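Livus Science Pages
Materials, Part 11: Why Cloth Wrinkles

Cloth is made of yarn. Yarn is made of fibers, and a fiber is a very thin strand, often thinner than a hair. Cotton fibers come from a plant. Wool fibers come from sheep. Polyester fibers are made in factories from oil.

There are two common ways to turn yarn into cloth. In weaving, one set of yarns runs lengthwise and a second set passes over and under the first. In knitting, the yarn is bent into loops, and each row of loops hangs on the row before it. Most T-shirts are knitted. Most bedsheets are woven.

What a wrinkle is

A wrinkle is a bend that stays after the force that made it has gone. To see how this happens, it helps to look at the difference between a fold and a crease. A fold is any place where cloth turns back over itself. A crease is a fold that the fibers have started to keep. 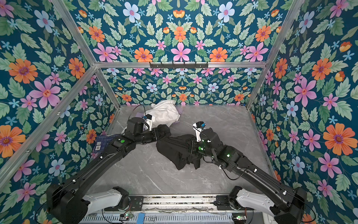

When cloth is pushed together from the sides, it has no room to stay flat. It is too thin to squash like a sponge, so it bends upward and downward. Scientists call this buckling. The black cloth on the gray tabletop is crumpled in this way, while the tabletop under it is stiff and keeps its shape. A sheet of paper also buckles when you push its edges together. Cloth bends more easily than paper does, and its yarns can slide past each other a little.

What happens inside the fiber

Cotton is built from long chain-shaped molecules called cellulose. Weak links, called hydrogen bonds, hold the chains side by side. When a cotton fiber is bent for long enough, some of these links break and new ones form in the bent position. The new links hold the bend in place.

Water speeds this up. Water molecules get between the chains and loosen the links. If the cotton then dries while it is folded, the links form again with the fold still there. This is why a wet cotton shirt left in a heap dries with deep wrinkles.

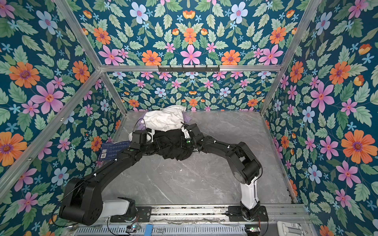
Polyester takes in very little water, so damp air has only a small effect on it. Its chains are loosened by heat. Above a certain temperature they can move, and when they cool they stay where they are. A pleated polyester skirt is made with this method: the cloth is folded, heated and cooled, and the pleats last through many washes.

Wool is different again. Its fibers have a natural wave, called crimp, which works like a small spring. Wool bends and then slowly returns.

Flat surfaces and soft ones

Ironing uses heat, pressure and often steam. The heat and steam loosen the links between the chains. The pressure makes the cloth flat, and the links form again in the flat position. The surface under the cloth should be smooth and able to take heat. Do not use an iron without an adult.

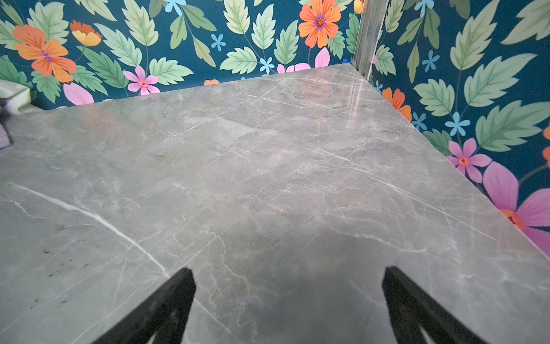 Gray marble-patterned countertop with thin white veins.

How gravity helps

Hanging is a slower way to remove wrinkles.

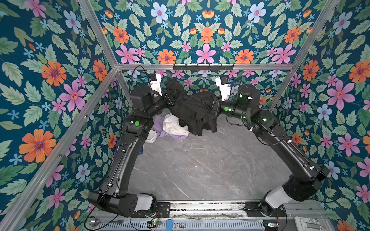 The weight of a piece of cloth pulls down on every yarn above it. The top of a hanging shirt carries the most weight and the bottom edge carries almost none. Lifting cloth does not flatten it at once: the black garment held up over the gray marble surface is still crumpled. The pull of gravity is small, and the links inside the fibers need time or moisture before they let go. Steam in a bathroom gives them some of both.

Try it

You need 3 strips of the same cotton cloth, a cup of water and a clothesline.

1. Leave the first strip dry. Dip the other two in water and squeeze them out.
2. Crumple each strip into a tight ball.
3. Wait 15 minutes.
4. Open the dry strip and one wet strip and hang them up.
5. Leave the last strip in its ball until it has dried all the way through. Then open it and hang it next to the others.
6. Compare the wrinkles and write down what you see.

Words to know

Buckling: bending out of shape when pushed from the sides.
Cellulose: the material that makes up most of a cotton fiber.
Crimp: the natural wave in a wool fiber.
Hydrogen bond: a weak link between molecules.

Next part: Why Some Cloth Stretches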